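What I learned from closing a box 800 times

I have wanted to write this post since March, when I finished my first long job as a teleoperator, but my English is slow and my evenings are short. So it comes now, in one piece, and I hope it is useful for somebody who starts with this kind of work.

The job was simple to explain to my mother. There are two robot arms on a table. I hold two smaller arms in my hands, and when I move mine, the big ones move the same way. I do a task with them, the computer records everything, and later a model tries to learn the task from my recordings. My mother asked why the robot can't just watch me do it with my own hands. I told her this is a good question and that people are paid more than me to answer it.

The project was called Badus. The customer was Juvovine, a small firm that sends spare parts by mail and wants the last part of the packing to go without a person. Their first wish was the complete packing line. After two meetings the wish became smaller: take a cardboard box with the flaps open, put the things inside, fold the flaps. We ordered 3,000 boxes, all flat, and for the first days I was mostly a person who unfolds boxes.

Before I was allowed to record anything, I had to practice. I thought I would be good at it, because I played a lot of video games when I was young. I was not good. With the small arms in my hands you don't feel the cardboard. You push, and the flap doesn't move, and you push a little more, and then the whole box slides away across the table. The eyes must do the work of the fingers. It took me 17 tries before I closed one box that was not crushed on some side, and the person who trained me, Beca Pritchard, wrote the number on the wall with a marker. It is still there.

Beca had rules. I was annoyed by most of them and now I repeat them to other people.

The first rule is to move at one speed. When I am nervous I go fast to the box, stop, think, and then go slow. On the recording this looks like a robot that has doubts. The model learns the doubts also. If you need to think, think before you press the pedal to start.

The second rule is to look only at the camera views. This was the hardest for me. When I stood next to the table I could see the box directly, from above, with my own eyes, and of course I used it. But the model has no head to lean over the table. It has the cameras and nothing more. If I find the edge of the flap because I looked at it from the side, then my recording contains a movement with no visible cause. Beca turned my chair so my back was to the table, and gave me a screen. 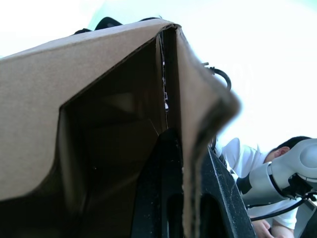 Page last changed: March, 4:40 p.m.

The wrist view is strange company in the beginning. When the gripper goes in at the box, you lose everything except cardboard and your own two black fingers. One flap is near and sharp enough to see the fibers, the other is so close to the lens that it is only a brown smear, and between them it is dark. You must decide from this where the fold is. I used to wait for a better view, and there is no better view, you have to go in with what you have. After some weeks I noticed that I was reading small signs: the darker line where the flap bends, or how much of the bright room was left over the top of the cardboard.

We had also days when I taught by hand, without the small arms. In this way of working you stand at the table and take hold of the robot itself. You switch the arm to the soft mode, it becomes almost light, and you push it through the movement as if you were helping a child to write a letter. Then it plays the movement back. I liked it very much on the first day. You feel the weight and the resistance, and when the finger touches the flap you know it in your own wrist. For a fixed movement, like going to the same corner of the same box, it is fast and honest work.

But a flap is not a fixed thing. It has a spring in it, and every box has a slightly different spring. A movement which I taught on one box would arrive one finger too high on the next. Also my arms and my shirt were in all the camera pictures, and for the kind of training we did that was not good. We kept the hand guiding for the start positions and for the places where the arm must not go, and we did all the rest by remote control.

I will write a little about the flaps, because I think I now know more about them than is healthy.

A new flap does not want to bend. If you push it near the free edge, it bends in the middle and makes an ugly second crease. If you push it near the fold, you need too much force and the box walks away. The good place is a bit closer to the fold than to the edge, and you must follow the flap down in an arc. A straight push down is wrong, the finger scratches along the cardboard and slips off. I lost a lot of recordings to this slip.

An old flap is too friendly. After some openings and closings it falls down by itself when you touch it, and then it lies inside the box and you have to fish it out. In the second month we were trying to save boxes and used each of them many times, and the model became very good with tired cardboard and quite helpless with new cardboard. When we looked at the recordings by the age of the box, it was clear. After this we put a pencil stroke on the bottom for every use and threw the box out after the fourth stroke. Juvovine ships only in new boxes, so we should have thought about it sooner.

Then there is the order. Short flaps first, long flaps after, everybody knows this. But which short flap first? I always began with the left one. The other operator on the project, who sat at the table called Pugh (the tables have names, mine was Testden), always began with the right one. Both are correct. Together they made a robot that went to the middle, stayed there, and trembled. It wanted to go left and right at the same time. We lost most of a week before somebody put my recordings and his side by side. In the end we agreed on left, and he had to learn it new, and he was polite about it.

So my recordings. I made 800 in the end which were accepted, and 182 which were thrown out. I asked to see the ones which were thrown out, and Beca let me sit with them for an afternoon. I recommend this to every operator. Some were clear failures, the box on the floor, the flap torn. But many of them looked fine at normal speed, and only when you went slowly you saw it: I grabbed, let go, grabbed again two centimeters further. Or I was finished and kept the gripper over the box for a long moment, only because I was tired and proud. The model will copy this too. It will close the box and stand there.

On the other side, I found in this pile some recordings that I think should have stayed in. They were the ones where something went wrong and I repaired it. The flap jumped up again and I caught it with the other arm. In the beginning we threw out everything with a mistake inside. Later we understood that a robot which has never seen a mistake does not know what to do after its first one, and then we even made them on purpose: I would start with a flap half folded in the wrong direction, or with the box turned, and record only the repair. These were my favorite recordings to make. They were never boring.

A few practical things, for people who will do this work:

Set the height of the chair before you begin, and write it down. When my chair was lower my elbows were closer to my body, and all the movements became smaller.

Take the pause before you need it. My limit was 40 minutes. After this my left hand became lazy and the right one did everything.

Wipe the fingers of the gripper. Cardboard makes a fine dust, it is everywhere, and with dust on them they slip more. I did it at lunch and one more time in the afternoon.

Push the cables behind the box each time you reset the table. I forgot this often, and I have recordings where the real subject is a cable.

Say out loud what you are going to do. It feels stupid, but my recordings became more regular when I said "left, right, front, back" for myself. I said it in my own language, the robot doesn't mind.

I am asked sometimes if it feels bad to teach a machine something that a person was paid for. I don't have a finished opinion. I packed boxes one summer when I was a student, and my back remembers it. But I also remember the people at that table, and the radio. What surprised me is how much respect I have now for the thing itself. To close a box with my hands takes me three seconds and I think about dinner. To explain the same three seconds to a robot took me most of a winter, and it still sometimes leaves one corner up.

The next project is bags with a zipper. I tried one yesterday, only for practice, and Beca has already looked for her marker.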